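Robot arm fault stops work on the Brista kitchen table

June 22, 2018

Well, our arm gave us a scare! I was halfway through my coffee when it quit answering the stop button – roughly 3 seconds, which feels like forever. Guadalupe Alvarado pulled the main plug and it finally froze. No one was hurt. Hermenegildo Ledesma blames a loose connector in the button box, and Clustau is sending us a new one. Until it's in, we run at half speed with 2 people in the room. 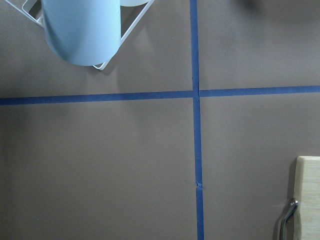
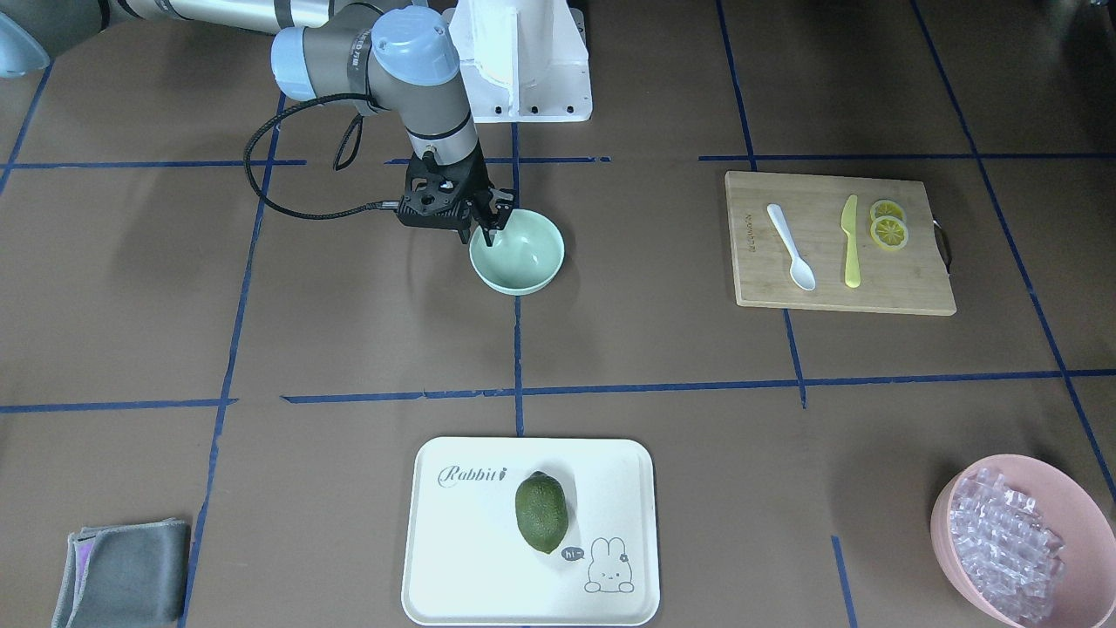
The taped work surface at Brista, wrist view first, then the whole table.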